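What Is a Customer?

A customer is a person who buys something from a business. If you buy a pencil at the Majumder shop in Gimcombe, you are a customer.

Some people come back again and again – they are called regular customers. Shops like them because they tell their friends.
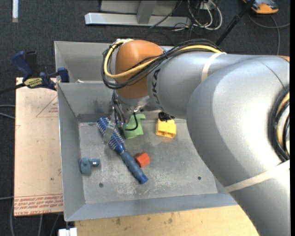
How Does a Business Find Customers?

It can put up a sign, hand out flyers or run an ad. Mitali sells lemonade on Saturday. She gave flyers to 10 neighbors, and eight came to buy a cup.

Is a Friend a Customer?

Only if the friend pays. A free cup is a gift – Mitali still has to buy the lemons.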